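Mumulwood 干燥试验 工作记录
2018年4月2日 写于 Plomside 车间

今天开始第二轮。第一轮的记录在蓝色封面的本子里，我不再抄一遍，只写和上次不同的地方。如果我的中文有写错的词，请直接用铅笔改在旁边，不用来问我。

试材的情况

木板上周五到，用塑料膜包着，膜里面有水珠。打开以后我闻到比较重的酸味，和第一轮的气味一样，可是更明显。端头涂的蜡有几处已经掉了，掉的地方有细小的裂纹，用指甲可以感觉到，眼睛看要侧着光。我把这些裂纹用红笔画了边界，以后再看它们有没有往里走。画线的时候木头很湿，红笔的颜色有一点散开，所以边界以线的内侧为准。

取样板的时候，我没有从板的最末端开始锯。先锯掉一段，再取 400 毫米长的样板，两头再各留一片薄的做含水率。薄片锯下来以后要马上称。上次我先把所有的薄片锯完，然后才走到天平那边去，前面几片放得太久，数字偏低，这个错误在第一轮的曲线上还看得见。这一次是锯一片，称一片，麻烦一点，但是心里踏实。

锯片换了新的。旧锯片锯出来的面发黑，有烧焦的痕迹，这样薄片的边缘已经被烤干了，称出来的重量我不太相信。

一号样板的初重是 1,031 克。其余样板的重量写在窑旁边的夹板上，等全部称完再誊到这里。天平在称之前用砝码校过，指示没有漂移。

端头重新封了。蜡用的是 Hodarent 的那种白色的，加热以后比较稀，刷的时候容易流到板面上。流到板面的蜡我用刮刀刮掉了，可是木纹里面还有一点，烘干的时候也许会影响那一小块的表面。第三块样板的背面最明显，记在这里。

窑

Varma 窑上午预热。预热之前先把门的密封条擦干净，第一轮结束的时候有树脂滴在下面那一条上，干了以后很硬，门关不严。我用温水和塑料片慢慢去掉了，没有用溶剂。关门以后拿一张薄纸夹在门缝里拉，四个边都拉不动，只有右下角还有一点松。右下角的铰链要调，需要两个人，等 Sudheer Lobo 有空的时候一起做。

隔条重新挑过。弯的不要，有蓝变的也不要。隔条上下必须对齐成一条直线，我知道这句话每个人都听过很多次，可是第一轮的第二垛从侧面看像一把楼梯，木板后来弯成什么样子大家也都看见了。垛的最上面压了水泥块，水泥块下面垫了旧的木板，这样力可以分开。

蒸汽处理 90 分钟，中间没有开门。和上次比较，处理以后板面的颜色深一些，偏红。Sudheer 认为颜色深是因为这一批树的产地不同，我觉得和蒸汽有关系。我们没有争出结果。办法是留一块不蒸的对照板，已经放在冷的房间里，用塑料膜包着，请不要把它拿去当垫板。

热电偶在垛里放了 2 支，一支在中间层靠近板的中心，一支在进风的那一侧。孔打得比线稍微粗，塞进去以后用木粉和一点胶封口。进风侧的那一支在预热的时候读数跳了几次，我把接头拔下来，用砂纸轻轻擦了以后再插，就平稳了。如果夜里又跳，先看接头，不要先怀疑窑。

风扇的方向还是每隔一段时间反转一次，反转的间隔写在窑门的纸上。反转的时候湿球温度会先掉下来再回去，这个是正常的，第一轮的时候我不明白，还打电话去问过。湿球的纱布换了新的，水盒加的是蒸馏水。纱布以前用到发黄才换，我建议每一轮开始都换，它很便宜。

记录用的电脑

窑的曲线要连续记，所以需要一台能整夜不停的电脑。现在临时用办公室的笔记本，它会自己休眠，我已经在设置里关掉了休眠，旁边也贴了纸条。台式机还在台子上，主板上有 Dell 的标志，CPU 插座是空的，压框抬着。装好以前，曲线文件每天下班时拷到共享文件夹，文件名前面写窑名和日期。

三张照片里机箱都是侧放，侧板拆下。

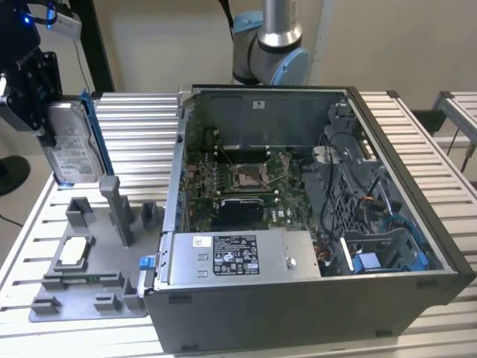
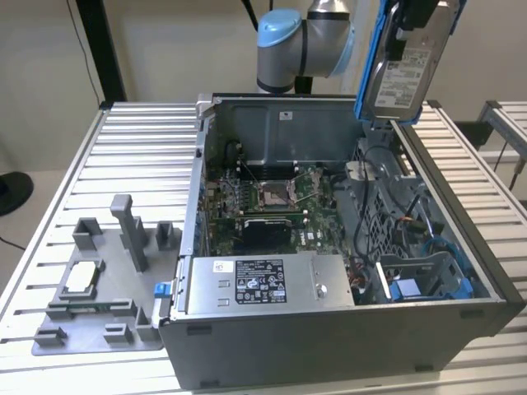
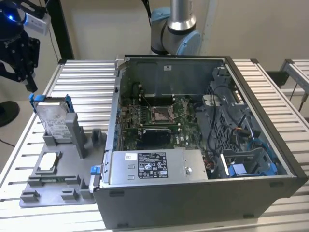 含水率的计算

算法和第一轮相同，以绝干重量为分母。我特别写这一句，是因为有一次来访的同事用湿重做分母，得到的数字小很多，然后大家讨论了半个下午才发现是定义的问题。表格里面我已经把公式锁住，只能填重量，不能改公式。如果表格显示红色，意思是绝干重量比湿重还大，一定是两片薄片放错了位置。

薄片进烘箱以前用铅笔写编号，写在端面上，不写在弦面上。圆珠笔的字烘过以后会变淡，上次有几片最后只能靠年轮的形状来认。烘到前后两次称重没有差别才算绝干，称的时候不要一次全部拿出来，从干燥器里拿一片，称一片。木头刚从烘箱出来吸潮很快，开着门说话的时间里数字就已经往上走。

样板的估算绝干重量在今天晚上还得不到，要等薄片烘完。在这以前窑的条件保持第一阶段，不要往上调。我知道外面的订单在催，可是这种木头前期最怕急，表面先干，里面还是湿的，到后面就会出现内裂，从外面完全看不出来，锯开才知道。第一轮锯开的那一块还放在窗台上，里面的裂缝像蜂窝，可以去看。

应力片

叉形应力片的锯法我练习了几次，用的是废料。两条齿要一样宽，锯到底部的时候速度放慢，不然底部会崩。锯完以后不马上判断，放在室内平衡一夜再看齿是往里弯还是往外弯。第一轮我看得太早，以为没有应力，第二天早上齿已经夹在一起。

带锯的导向块磨损了一边，锯出来的齿有一点斜。导向块的尺寸我量不准，卡尺的电池没有电，用了木工尺，结果不可靠，所以不写。买电池的事情写在白板上了。

夜里值班请注意

先看湿球，再看干球。湿球的水盒低于红线就加水，加水的时候慢慢倒，倒快了水会冲到纱布外面。

窑里面如果有连续的敲击声，多半是风扇护网的螺丝，可以等到早上。如果是一声很响的、以后再没有，请记下时间，那可能是木板开裂。第一轮有两次，我后来在板上找到了裂缝，时间也和曲线上的一个小台阶对得上。

排气口外面不要堆东西。上个星期有人把空的托盘靠在那里，湿气出不去，窑里的湿度一直降不下来，我调了很久的阀门。

还没有做的事情

铰链。
对照板的初重，我忘记称，明天早上第一件。
第一轮的照片和曲线要发给客户，客户想在五月以前看到初步的结论。我写了一半，关于颜色的那一段空着。
胶合试验的夹具还在别的房间，使用的人说用完会送回来。
白蜡还剩半罐，下一次开罐的人请在盖子上写日期。

补记：傍晚又看了一次一号样板，端头的蜡完整，红线以内没有看到新的裂纹。进风侧的热电偶平稳。右下角门缝有一点水汽，地上放了抹布。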